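Fashion Branding and Retail
Unit 7: Licensing, own labels and the named collection

Read this before the October seminar. You will need the Revton case sheet as well, which is in the unit folder.

What a named collection is

A named collection is a range of clothing sold under the name of a person who is known for something else, or known for more than the clothes. The person may be a singer, a presenter, a dancer or a stylist. In most cases a separate company makes the garments, holds the stock and deals with the shops. The person's name is licensed to that company for a set period.

An own label is different. The person, or a company they control, owns the trade mark and takes the risk on stock. The customer often can't tell which is which from the swing ticket.

How the money works

Under a licence the named person is paid a royalty on net sales, usually with a guaranteed minimum each year. Net sales means after returns and trade discounts. Returns are high in online lingerie and swimwear, so check how the contract defines them before you work anything out.

In the case sheet, Illbridge is the licensee and Revton is the brand. The first order was 4,000 units across 2 styles, a bra and a matching brief. Work through the royalty on paper first, then on the spreadsheet. Students who go straight to the spreadsheet tend to forget the trade discount.

Approval rights

The contract should say who signs off the following:

Fabric and trims
Fit samples
Campaign photographs
Copy for the website and packaging
Retail partners

Approval rights are where most arguments start. A licensee wants quick answers because factory slots are booked months ahead. The named person wants to protect a look that took years to build. A common clause gives a fixed number of working days to reply, after which approval is taken as given. Compare the wording in the Revton agreement with the Brerkisari one on page 133 of the reader. The second is much looser, and you should be able to say what that might cost the brand owner.

Fit and size range

Lingerie is harder to grade than outerwear. A dress may come in six or seven sizes, but a bra range covers band and cup together and the number of lines climbs fast. Each line ties up cash. Smaller labels often start with a narrow range and get criticised for it - fairly, in many cases. When you write up the case, say what you would cut and what you would keep.
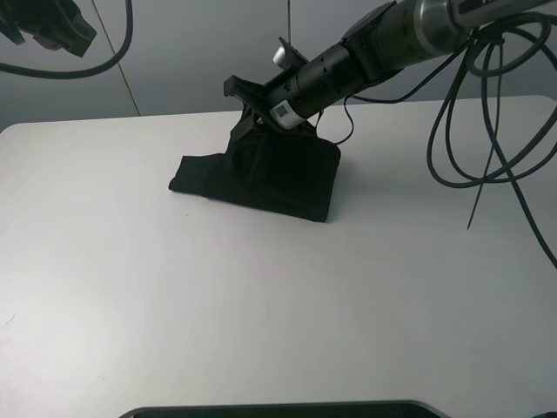
Choosing where to sell

Department stores give a new label a changing room and trained fitters, but they ask for markdown support and may return unsold stock. Online retailers take a wider size range and report sales daily. The brand's own site has the best margin and the highest cost per customer. Most named collections use a mixture and launch with one partner who gets the range first.

Głowacki's chapter on exclusivity periods covers this well. Read the first half only - the second deals with fragrance, and we come to that in the next unit.

For the seminar

Bring one page of notes on these points:

Whether Revton should renew the licence or move to an own label
Which approval clause you would change, with your new wording
Where the range should be sold in its second year

Seminar starts at 2 pm. Bring a calculator.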